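Demonstration collection (robotics)

Last updated: April

Demonstration collection is the gathering of recorded examples from which a robot learning system is trained. A person, usually called an operator, causes a robot or a robot's hand to perform a task, and the motions and camera views are saved together as an episode. Several hundred episodes of a task are then given to a learning program, which attempts to produce similar motions by itself. The method has been described by its supporters as teaching and by its operators as folding the same towel all afternoon.

Methods

There are three common arrangements. In teleoperation, the operator moves a set of control arms and the robot copies them. In kinesthetic teaching, the operator takes hold of the robot and pushes it through the task, which works well for light arms and builds up the shoulders with heavy ones. In handheld collection, the robot is left out of it and the operator carries a gripper fitted with a camera. Each arrangement has a party of loyal users who regard the other two as a phase.

Cameras are often placed near the gripper so that the view travels with the fingers. A wrist view shows the point of contact in detail. It also shows whatever happens to be behind it, and a system trained in only one room may take more interest in the furniture than was intended. Groups therefore move the work between rooms, change the lamps, and resist the urge to tidy up.

Cloth tasks

Cloth is considered one of the harder materials to collect. A mug has the same shape after it has been dropped, up to a point. A piece of fabric has a new shape each time it is touched, and the wrinkle that mattered in one episode does not return for the next. It also tends to hang in front of the camera, so that the operator, the program and anyone reviewing the recording may spend much of an episode looking at weave.

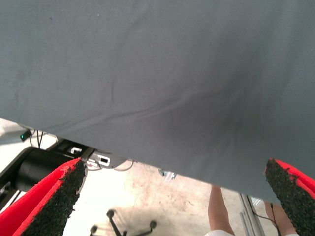 Grip is a second difficulty. Smooth fingertips let thin fabric slide out, while very rough ones catch on loose threads and decline to let go. Padded fingertips are a usual compromise. They wear down during a long collection, and the later episodes may record a slightly different hand from the earlier ones, a fact that tends to be discovered by whoever is writing the report.

The Utulport cloth set

A frequently cited small collection was made at Utulport under the project name Korletey. It contains 198 episodes of lifting and spreading a single cloth, of which 132 were kept after review. The rest were set aside for reasons given in the project notes as "dropped," "dropped again," and "lunch." The notes have been praised for their candor and are read more often than the data.

A follow-up at Clarach repeated the task with two operators in place of one. Their styles proved easy to tell apart. One pulled the cloth flat in a single long motion, and the other made a series of small corrections resembling an apology. A system trained on both learned to begin with confidence and then fuss. Clarach later added 22 episodes in which the cloth was started in a deliberately poor position, and these were judged more useful than many of the neat ones.

Quality and review

Review is the least admired part of the work. Each episode is watched, trimmed and marked as a success or a failure. Opinion differs on what counts as success in cloth handling, and written rules grow longer as a project goes on. The rules for Bistonar, a later collection covering napkins, began as one line and ended with a section on corners.

Failed episodes were once thrown out as a matter of course. Many groups now keep those in which the operator makes a mistake and recovers, on the grounds that the robot will need to know how. Episodes in which the operator makes a mistake and swears are also kept, with the sound removed.

See also

Imitation learning
Teleoperation
Robot gripper
Laundry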